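We use cookies to improve your visit. Accept / Manage settings

The Towel

Desta Weldu had 40 minutes before the people from Flirnbridge came, and the machine still had to hang up one towel.

"It managed it in February," said Kidus Gashaw.

"It managed it 2 times in February. I was there."

She pressed start and stood back with her tea. The stand was on the left of the counter, the pink box on the right, as the test sheet said. The towel was blue. 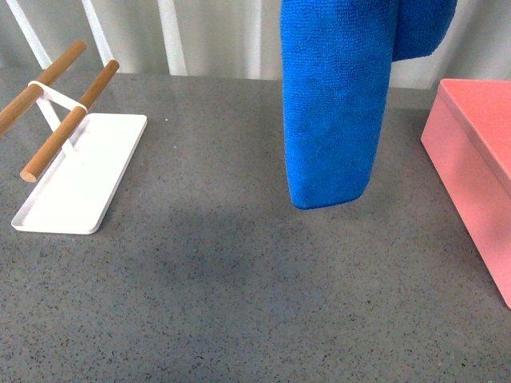
"Can a machine do the housework yet?" Kidus asked. He was practising for the visitors.

"Single jobs, slowly, if you set the room out for it first," said Desta. "A whole house, with a family in it, is still too much."

"They won't like that."

"They asked Premell the same thing and Premell told them what they liked. Then they came to us."

Kidus wrote it on his hand. The motors whined. He thought of his mother, who could peg out a line of washing while arguing over the fence, and who had asked him what the thing cost. He had told her 500 a month to rent. She had laughed until she had to sit down.

"Look up," said Desta.
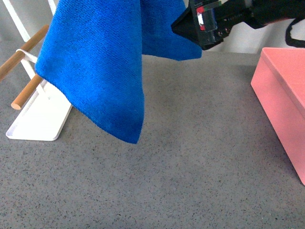 The blue towel over the rack.

"One corner's hanging low," he said.

"So do mine," said Desta, and went to let them in.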